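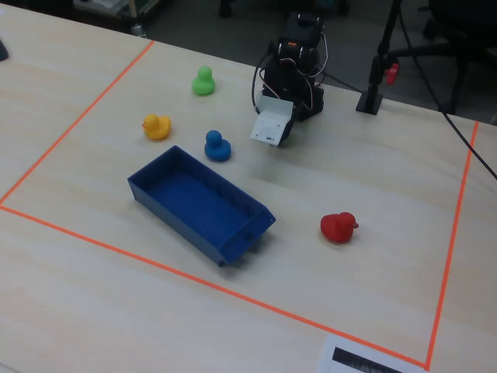 四色小鸭和蓝盒子，橙色胶带圈起来的就是它们的地盘

版块：居家收纳 > 玩具和小物
标签：小黄鸭、收纳盒、桌面分区
楼主：Ekaette Anozie　发表于2025年11月27日
浏览 1271　回复 20　收藏 2

【求建议】橡皮鸭到底该怎么收？浅盒子派进来聊聊

Ekaette Anozie（楼主）：
先交代一下，鸭子是Fulura的，绿、黄、蓝、红各一只，我当初只想要黄的，结果单只不卖，一口气就把四个颜色全请回来了（后来越看越喜欢绿的，真香）。盒子是Barredo家的蓝色长方形敞口款，壁薄，底是平的。桌上用细细的橙色胶带贴了一圈，圈里归鸭子，圈外归水杯、本子、快递单，井水不犯河水。

贴胶带这招我是跟表姐学的，她家小孩的积木以前能从客厅一路铺到厕所门口，贴了圈以后好多了。我家没有小孩，只有一个随手乱放东西的大人，就是我自己。

现在的问题是：盒子没有盖，我总怕落灰。换带盖的吧，又觉得鸭子关进去看不见，那我买它干嘛呢？还有人跟我说橡皮鸭干脆别用盒子，挂网兜最好。大家都怎么弄的呀？

Rebecca Testa：
前排！先说结论，别买带盖的。我有个带盖的箱子，鸭子塞进去以后就再也没打开过，去年搬家才想起来还有这么一箱。敞口的看得见，看得见才会顺手放回去。落灰就冲一冲，橡皮的东西怕什么。

Ifeoma Shehu：
我投网兜一票。洗澡玩的鸭子肚子底下有孔的那种，里面进了水，平放在盒底根本控不干，捏出来的水都是黑的，谁捏谁知道！挂起来至少通风。楼主你那几只下不下水啊？

Ekaette Anozie（楼主）：
回楼上，不下水，纯摆着玩，偶尔拿两只去阳台晒晒太阳。那是不是网兜就没必要了？

Ifeoma Shehu：
不下水那另说……不过我还是觉得网兜省地方，挂门后就行，一张桌子让鸭子占去一大块，你不心疼吗？

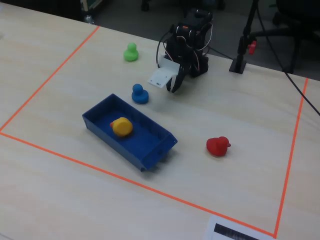 绿的在最后面，蓝的贴着盒子角

Ekaette Anozie（楼主）：
我习惯把绿的放远一点，它颜色亮，放后面也一眼能看到；蓝的就尴尬了，和盒子差不多一个色系，挨着盒子角一站，我扫一眼老以为少了一只。早知道盒子买白的。

桌子大，真不心疼，反正那一片以前也是堆快递的。

Somtochukwu Ogundipe：
蓝鸭子配蓝盒子，哈哈哈哈我懂，我家是绿剪刀放在绿垫子上，每天都在找。建议楼主在盒底垫张浅色的纸，十秒钟的事，不用换盒子。

另外想问胶带是什么牌子？我贴过一种，撕下来桌面上一层胶，拿酒精擦了半天，漆都给我擦花了。

Ekaette Anozie（楼主）：
Doltalura的，文具店随手拿的，细的那种。我撕过一小段重新贴，没留胶，不过才贴了没多久，以后怎样不敢打包票。你要是桌子贵，先在桌子背面试一截。

Asabe Usman：
我来唱个反调啊，别打我。我觉得胶带圈是假整齐。你画了个圈，然后东西在圈里随便躺，那跟没收有什么区别？收纳就是要进盒子，一物一位，晚上睡觉之前全部归位。圈子越大，人越懒。

Rebecca Testa：
楼上好严格，玩具而已啦。我家客厅要是按你的标准，我每天不用干别的了。 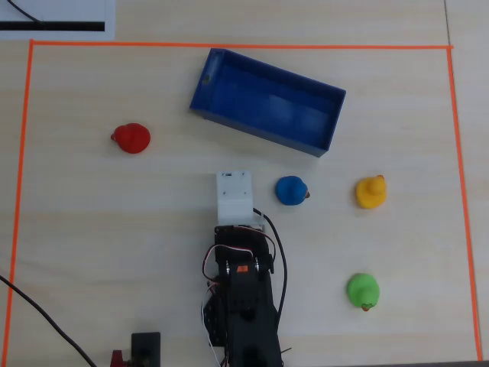

Asabe Usman：
归位这件事我可是吃过亏的，不是我爱管闲事。我以前在手作店帮忙，小摆件都是散放，一收摊就手忙脚乱，第二天准有一样找不着。楼主这桌也一样嘛，盒子空着，四只全在外面，红的在盒子左边嘴朝左，蓝的嘴朝右，黄的和绿的又跑到右半边去了，各看各的。盒子买来是装东西的，空着当摆设就可惜了。你每天收一次，收完你就知道桌面清爽是什么感觉。

Ekaette Anozie（楼主）：
被说中了，脸红……我确实白天都摊着，因为看它们东一只西一只很解压嘛！但晚上收一次我能接受。那顺序有讲究吗？我现在是想到哪只拿哪只。

Somtochukwu Ogundipe：
哪有什么顺序，四只而已，又不是四十只。真想有点仪式感就先远后近，伸手去够远的时候不会碰倒近的。

Ifeoma Shehu：
我弱弱地问一句，盒子边上那个小口子是干嘛的？我在Fisance看到过差不多的盒子也有。是不是沥水用的？要是沥水的，那我收回网兜那一票，洗过的鸭子搁里面也行。

Rebecca Testa：
我猜是挂钩孔吧，可以挂墙上。沥水的话应该开在底面呀，就一个小口能沥多少。

Ekaette Anozie（楼主）：
说明书早扔了，我也不知道，哈哈。等我哪天闲了装点水试试，试完回来报告。 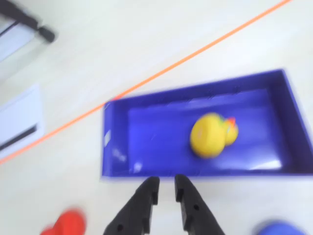
说回落灰的事，我想了一下，还是按Rebecca说的不加盖，一个星期给鸭子和盒子一起冲一次，拿干毛巾吸一吸，再晾半天。鸭嘴和脖子那一圈最容易藏灰，我用旧的软毛牙刷刷，力气别太大，我怕把颜色刷掉。盒子四个内角也要照顾到，手指头裹着布伸进去转一圈就好。晚上收的时候先放黄的，谁让它是我最早想买的那只呢！

Ifeoma Shehu：
牙刷加一。千万别用钢丝球，我干过，我的鸭子现在像得了皮肤病。

Asabe Usman：
一周一次我觉得可以，比我想的勤快。胶带圈我保留意见啊，不过你愿意收进盒子我就放心了。

Somtochukwu Ogundipe：
Asabe你是不是半夜要去人家家里检查？

Asabe Usman：
想去，路费谁出。

Rebecca Testa：
话说楼主这套多少钱？我也有点想要绿的了，就是怕我家那位说我又买没用的。我的网购账号积分还有596，不知道够不够抵个零头。

Ekaette Anozie（楼主）：
价格我得去翻订单，晚点私信你。你要是真只想要绿的，等我问问身边还有没有人想拼，黄的最抢手，红的一般没人要，但红的其实挺耐看，油亮油亮的，你别嫌弃它。

Ifeoma Shehu：
红的给我！我浴室瓷砖就是红白的，不过先说好，到我家它得住网兜。

分享 2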